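3.2 Demonstration Collection in Simulation

All demonstrations were gathered in Itovora, our room-scale simulation environment, using a single fixed-base Franka Emika arm with a two-finger gripper. The base position is set once per room layout and does not change between episodes. This choice limits the reachable area, but it removes base placement as a source of variation and makes episodes from the same layout directly comparable.

Each episode begins with a scene draw. The sampler selects a room layout, a support fixture within that layout, and a set of objects from the Swai asset pool. The pool was assembled without regard to whether an object would normally be found in a given room. Household items, tools, costume pieces, and irregular scanned shapes are drawn with equal probability. We made this decision after an early version of the policy, trained only on room-typical objects, learned to rely on the identity of the room when choosing a grasp. Objects are dropped from a small height above the support surface and allowed to settle under gravity. Draws in which an object comes to rest on the floor or intersects the fixture are discarded before an operator sees them.

Bathroom layouts proved useful for this purpose. A toilet offers two support surfaces at different heights, the tank cover and the closed lid, and the lid is neither level nor rectangular. Figure 3 shows a draw of this type, with objects on both surfaces and the gripper over the right side of the tank.

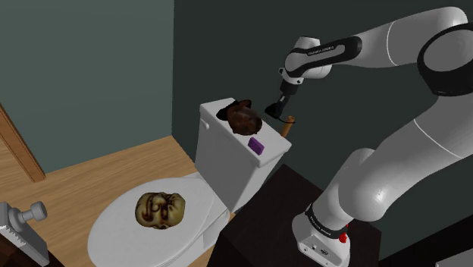 Figure 3. Bathroom layout in Itovora. The tank cover holds a dark brown rounded object and a small purple bar; a mask-like head rests on the closed lid.

Operators controlled the end effector through Kuda, a six-degree-of-freedom teleoperation interface that maps hand motion to Cartesian velocity commands. Joint-level commands were computed by the simulator and were not exposed to the operator. The target object was named in a text prompt at the start of the episode, together with a goal region. An episode ended when the object was released inside the goal region, when the operator pressed the abort key, or when the time limit of 90 seconds was reached.

We recorded joint positions, end-effector pose, gripper width, contact forces at both fingers, and the pose of every movable object. Rendered views were not stored during collection. They were generated afterward by replaying the recorded states, which allowed lighting, wall color, and floor material to be varied without new demonstrations.

The full collection contains 2,520 accepted episodes produced by 7 operators. Acceptance required a successful release and the absence of any contact between the arm links and the fixture. Brief contact between a finger and the support surface was permitted, as low objects are difficult to grasp from above without it. Aborted and timed-out episodes were kept in a separate partition and were not used to train the policies reported in Section 4.

Two annotators reviewed the accepted episodes for language accuracy. The main source of disagreement was the naming of irregular objects, where a prompt generated from the asset label did not match what an operator would call the shape on screen. In these cases the label was replaced with a short phrase describing color and form, and the original label was retained in the metadata. The revised prompts were frozen on October 28, 2021, and the same version is used for the Emow baseline and for our method.

Collection was restricted to rigid objects. Deformable items in the pool were assigned rigid collision meshes, so grasps on these items should not be taken as evidence of transfer to their physical counterparts.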